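3.2 Workcell and task set

The student teams of the Lollmont course worked on a single task family, the partial disassembly and refitting of a desktop tower. The tower lies on its side with the side panel off, so that every part the teams had to reach could be approached from above. Two arms share the workspace. Each team wrote its own motion programs against the Lukumay interface and was allowed 40 runs on the cell, booked in slots during November. Arm speed was capped at 100 mm/s within the case volume.

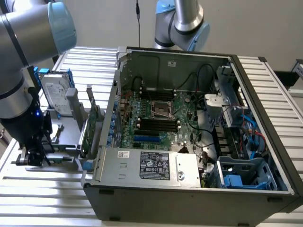 Figure 4. Workcell with opened tower and both arms. The gripper at left is beside a metal bracket, close to an upright circuit card.

Parts outside the case proved harder to plan for than parts within it. The motherboard and power supply have positions fixed by the chassis and were taught once. A drive caddy or a card placed on the table has no such reference, and an error of 2 mm at the fingertips was enough to spoil a grasp on a card edge. Teams which relied on taught positions alone therefore spent most of their runs correcting offsets. The Curnis pose estimator was made available to all teams, but its output was noisy on thin parts seen edge-on — the card being the worst case — and several teams switched it off.
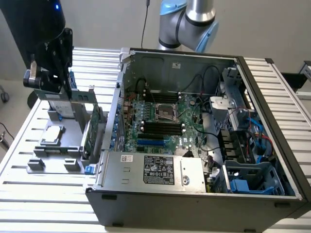
Fixture design was marked as a separate item, with the Plamix guidelines issued as the starting point. Teams were free to choose pocket depth, spacing and orientation, provided that the fixture stood clear of the chassis. The layout adopted for the shared trials uses moulded pockets and raised blocks in grey plastic, with the processor lying flat near the front and the expansion card upright behind it. Keeping the card vertical leaves its upper edge free for the fingers, but it also limits the room for a second part to be carried over the fixture, as with the drive carrier held by the gripper just above it. A clearance check was added to the planner for this reason and adds 700 ms to each transfer. No attempt was made to optimise the order of transfers.

Department teaching report, issued Tue 13 February. Contact: course office, Lollmont. Back to top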